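Visit to the Open Day at Etel Laboratory
Student report by Evaristo Orlandini
30/07/2022

Our group visited the open day at Etel to learn how robots are tested before they are used in real work. Our guide was Fulvio Sorrentino, who works in the simulation room. First he showed us the Ashby program, where an arm must pick up simple things from a table. One full test has 257 tries and the computer needs 20 minutes for it.

For me the mug was the most interesting task – it looks easy, but the fingers have very little space near the handle.

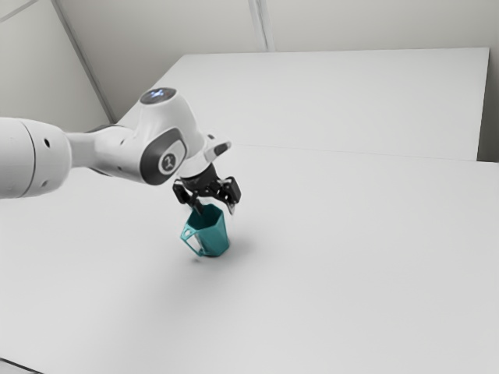
Figure 1. Simulated arm with the gripper at the rim of the teal mug.

After the demonstration we could change the start position of the arm by ourselves. My group made seven tries and two of them were successful. Mr. Sorrentino explained that we lowered the gripper too fast. I wrote down our settings, and in December I want to repeat the same task in our school laboratory with a smaller cup.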